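About Larkiter

Larkiter is a small software company that makes apps for Android phones and tablets. We started with 2 people and one app, and there are now 11 of us working on three.

Unathi Van der Merwe wrote the first version of Grusta, our file manager, after getting fed up with the one that came on her phone. She put it on the store for free in July and went back to her day job. By the end of the year there was enough email coming in that Ayanda Botha joined to answer it, and later to run the testing side of the company.

What we make

Grusta is still our most used app. It moves, renames and zips files, and it works with memory cards and USB drives. Urio is a plain text notebook that syncs between devices if you want it to and keeps everything on the phone if you don't. Kanuvov is the newest of the three. It backs up your contacts, messages and call log to a folder you choose, on a schedule you set.

All three have a free version with no time limit. The paid versions are a one-off purchase – there is no subscription. Grusta and Urio are available in 27 languages, mostly thanks to users who sent us translations and kept sending corrections. Kanuvov is in English and French so far. 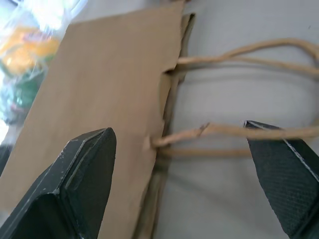 Do I have to buy the app again when I get a new phone?
Sign in to the new phone with the same store account, open the app and tap Restore Purchase in the settings menu. The paid features should come back within a minute.

How we work

Each release is tested on the phones and tablets we keep in the office, almost 71 at last check, including some older models that no longer get system updates. If an app runs badly on a cheap handset, we hold the release until it's fixed.

We don't show ads in any of our apps, free or paid. Crash reports are off by default and you can read a report before you send it.

Support email is answered by the same people who work on the apps, usually by the next business day. Please include your phone model, Android version and the app version, which you'll find at the bottom of the settings screen.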